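Ventilation for Small Shops
Handout 6: Reading a duct fitting catalog without believing all of it

Read this before the lab session. Bring the catalog pages you were given last time, with your own marks on them.

Last time we sized a branch run for the Sullach plating room and most of you got a fan that was too small. The arithmetic was fine. The trouble was the loss figures, which you copied straight out of the Stakari sheet as if they had been measured in your building. They were measured, if they were measured at all, on a test bench with a long straight piece of duct ahead of the fitting and another long straight piece behind it. Your elbow sits right against the fan inlet. The number on the sheet doesn't know that.

What a loss coefficient tells you

It is a multiplier. Take the velocity pressure in the duct, multiply by the coefficient, and you have the pressure lost at that fitting. Everything depends on the air arriving evenly across the duct. When it comes in swirling or crowded to one side, the loss goes up, sometimes a lot, and the catalog has nothing to say about it. Two elbows close together can cost more than two elbows far apart. I have seen this left out of every sales sheet I've collected, Stakari's included, and I no longer expect to find it.

Be suspicious of any coefficient printed with three decimal places and no test method next to it. Ask which standard, which duct size, which velocity. A vendor who has the answer will send it the same day.

Plastic duct and temperature

The Rikus sheet says its PVC duct is "suitable for corrosive service." Which corrosive? At what strength? Look for the resistance table, and then look at the temperature column in it. A plastic that shrugs off an acid at 60 degrees F may not do so well when the same acid is hot. If a table has no temperature column, treat it as advertising.

Support spacing is worse. Plastic gets softer as it warms, and it sags between hangers. A spacing that is safe in February in an unheated building may not be safe over a heated tank in summer. Plastic also grows with heat far more than steel does. On a 100-foot straight run you have to plan for that movement with expansion joints, and the maker's growth table should tell you how much. Work it out for the coldest and the warmest day the duct will see, and write down both temperatures so that the next person can argue with you.
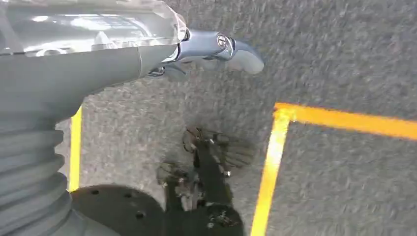
Benedito Moura objected to this whole section when he read the draft: You're telling students to distrust the table and then giving them nothing to use in its place. In the Ojeda job we used the printed spacing for every hanger, all 17 of them, and the duct is still straight. At some point a person has to order parts.

Fair enough, up to a point. The Ojeda duct carries room air from a storage area, which is about the easiest service a plastic duct can have. I'd have been surprised if it sagged. But he's right that you must order something, so use this rule for the course: take the printed value, find the condition it was printed for, and if your condition is harsher or unknown, go to the next closer spacing in the table. Same with fittings. If your elbow has no straight run ahead of it, add a penalty and say in your notes where you got the penalty from.

"No pressure loss"

You'll meet this phrase on hoods, caps, dampers and even flexible connectors. Every fitting that air passes through costs something. Usually the writer means that the loss is small next to the rest of the system, or that it was too small for their gauge - not the same claim. Cross out the phrase and put in a small number from your textbook. If the fan choice changes because of that small number, your fan was too close to the edge to begin with.

For the lab

Take one fitting from the Rikus sheet and one from the Stakari sheet. For each, write down every claim that has a number in it, then the conditions given for that number. Leave a blank where no conditions are given. Don't fill the blank with a guess.

Then redo the Sullach branch with the elbow at the fan inlet where it really is. Show the static pressure before and after. If your new total comes out lower than the old one, check your signs before you hand it in.

Flexible connectors are in Handout 7.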